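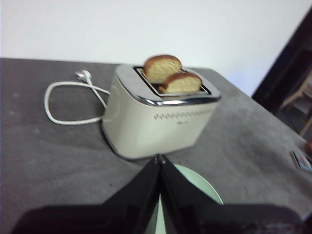

Fig. 1. Two slices of bread in a cream toaster.

Parking and Traffic Enforcement – Unit 4 handout
Challenging a penalty: how councils decide
Tutor: Elspeth Halliday

Read this before the seminar and bring your notes on Unit 3 (signs and road markings).

1. The main question
A driver who gets a penalty notice can usually argue one of two things. The first is that the contravention did not happen: the sign was missing, the bay was marked wrongly, or the ticket had not run out. The second is that it did happen but there were good reasons for it. Lawyers call the second kind mitigation. Students often mix the two up in essays, so keep them apart.

2. Discretion
An officer on the street has some discretion, but in most schemes it is narrow. The wider power sits with the office staff who read the written challenge. They can cancel a notice even where the contravention is proved. They must look at each case on its facts, and a fixed rule of "we never cancel for that" is open to criticism.

3. Case study: Feltcombe
Feltcombe is a market town with 16 loading bays and one long-stay car park. In February the council received 1,575 written challenges for the year to date and the year before, taken together. It cancelled 1,000 of them. Most of the cancelled notices came from Ritchie Street, where the loading bay signs gave different hours at each end.

Danish Gilani stopped in one of these bays for 17 minutes while his passenger was unwell. He made both arguments in a single letter – unclear signs and a medical reason. The council replied only on the signs, which it said were clear from where he had parked.

Angus Chisholm, in the course reader, thinks the reply was poor because it left out the second point. Rosângela Cordeiro disagrees in part. She says the letter gave no evidence of illness and the council could have asked for some.

4. For the seminar
Was the council's reply a proper use of discretion?
What evidence would you have sent with the letter?
Should a loading bay be treated more strictly than an ordinary bay? Why?

5. Reading
Chisholm, course reader, chapter on written challenges.
Cordeiro, reply to the above (short).
Belmiro Seixas on officers' training – optional, but useful for the essay.

Essay plans are due by 14 May 2020. One side of A4 is enough.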